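25 June 2019

The folding cell had started dropping corners again, so I spent most of yesterday with the covers off. We run it on plain gray sheets for testing, and since March it has made 2,086 picks. That's enough wear to show up in the finger pads.

Driss thought it was the air line. I checked that first and it was fine. The pads were the problem. One had worn smooth near the tip and the other hadn't, so the cloth slid out sideways once the arm began to lift. I pulled both and fitted new ones from the Kettani box. The screws are tiny and the thread is soft, so I do them by hand and stop when they feel snug.

After that I had to set the closing position again, and that took longer than the pads. New pads are thicker, and with the old numbers the jaws stall before they're shut. I moved the closed point out by 2 mm, ran it slow, and went from there.

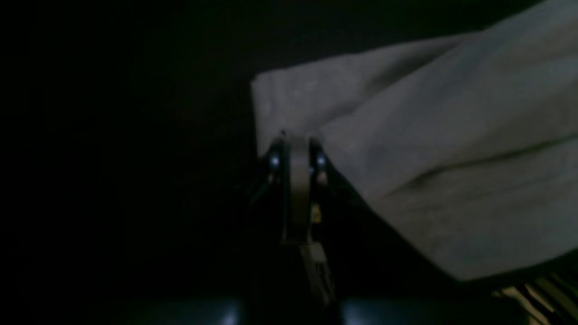
The lift speed was next. Siham had turned it up while I was away, and I put it back to 700. It can probably go faster with fresh pads, but I'd like a week of clean runs before I touch it. I also wrote the old and new settings on the sheet inside the cabinet door, where the last entry was almost a year old.

One thing I haven't sorted out is the wrist cable. It rubs on the bracket when the arm turns all the way left. I put a wrap on it for now. Gareth has a longer clip on order from Drositz, and when it comes I'll move the cable to the outside of the bracket and redo the tie points.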